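Another quote, another heat pump

My gas wall furnace still works. It is ugly, it ticks for a while after it shuts down, and the bloke who services it sucks his teeth every time he takes the cover off. But it heats the front half of the house, and for most of this winter I have been told by people with something to sell that I would be mad to keep it.

I got three quotes. Two were for a Cliltell ducted system and one was for a pair of Vindidden splits. All of them came with a page on savings, and the most cheerful of these promised I would be $1,126 better off every year. I read that figure several times, because it was more than I spent on gas last year.

When I rang to ask how a heater could save me more than the old one costs to run, I was told the number was based on "a typical home". Whose? I live in Cendamberg, in a weatherboard place with high ceilings and gaps under the doors you could post a magazine through. If there is a typical home out there burning that much gas, I would start with its windows.

I should say I'm not against heat pumps. The physics is sound and they do move more heat than the electricity they use. What I don't trust is the way they are being sold, which is to say by people who spend eleven minutes in your house and never go up the ladder. Only one of my three visitors asked about ceiling insulation. None of them measured a room. One sized the whole job from the kitchen, by looking down the hallway.

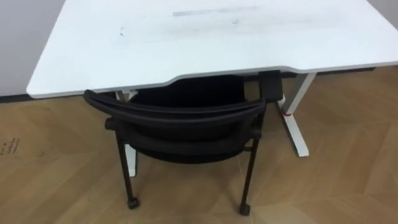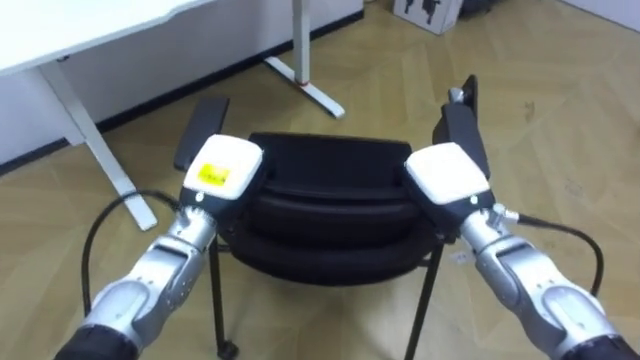
By the home comfort columnist, Wieczorek Weekly

Sizing is the whole game. A unit that is too big switches on and off all day and never settles. A unit that is too small runs flat out on a frosty morning and you end up dragging the oil heater out of the cupboard anyway. Any decent installer knows this, and will do a proper heat load calculation if you push. You shouldn't have to push. If a firm wants a five-figure sum from me, I'd like it to know how big my lounge room is.

Then there is the lifespan. One brochure said 25 years, in large green type. The warranty behind it ran for five on parts and 2 on labour, in type of a rather different size. I asked which of those numbers the company would put its name to and was offered a discount if I signed by Friday.

The Friday discount deserves a column to itself. A heater is not a bunch of bananas. If the price is fair on Friday it will be fair the week after, and a salesman who can knock off a fair chunk between the front door and the gate had the chunk in there to begin with.

The usual reply is that rebates change and it pays to get in early. Maybe. I have also watched quotes rise to meet a rebate, so that the help meant for the householder goes straight through the letterbox and out the back. Ask for the price with the rebate and the price without it, on separate lines, and see how long the answer takes.

My neighbours put in a ducted system last autumn and are pleased with it, though they can't tell me what it costs to run because they got solar at the same time. Their outdoor unit hums under my bedroom window. It isn't loud. It is just there at five in the morning, and it wasn't mentioned to them or to me.

So I've spent a small amount of money on door seals and had the ceiling batts topped up, and the old furnace is running less than it did in July. When it dies I will probably buy a heat pump. I'll buy it from whoever turns up with a tape measure.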